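Interim Progress Report: Entryway and Indoor Footwear Program
Submitted to the Comar Fund by Fesum Housing Services

The grant supports cleaner floors and fewer falls in shared housing for older tenants. At the close of January the program was active in 3 buildings, with 618 tenants enrolled against a target of 600. Enrollment at the Ilik building opened late -- the lobby floor was being replaced -- and the shortfall there was made up at the other two sites.

Each household receives a small shoe rack for the entryway and indoor footwear in the tenant's size. Orders are placed monthly through De Smet, and sizes are confirmed by telephone before delivery.

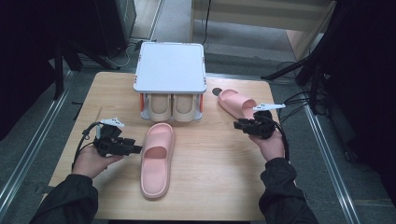
Deliveries to the first two buildings are complete. Thirty-eight households asked for a different size and all exchanges have been made. The exchange cost was charged to the contingency line, which remains within budget. Floor cleaning in the shared hallways has moved from a daily to an alternate-day schedule, and the hours saved now go to the stairwells.

Fall reporting has been slower to take hold. Tenants report falls in the hallways readily but seldom those inside their own units. A revised one-page form was issued to building staff in large print, and Gemma Testa will review the returns each Monday until the end of the grant period. 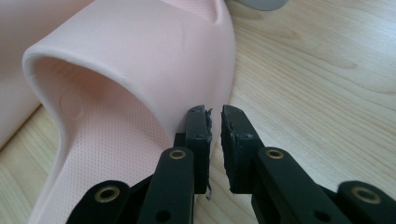 Luuk Wuyts, commenting on the draft of this report, asked that the hallway and in-unit figures be kept apart in the final submission, as the two had been combined in the original proposal and could not be compared with earlier years. The change has been accepted.

Remaining work consists of deliveries at Ilik, the second tenant survey, and the final accounts. No extension is requested.

Nele Meijer
Program Manager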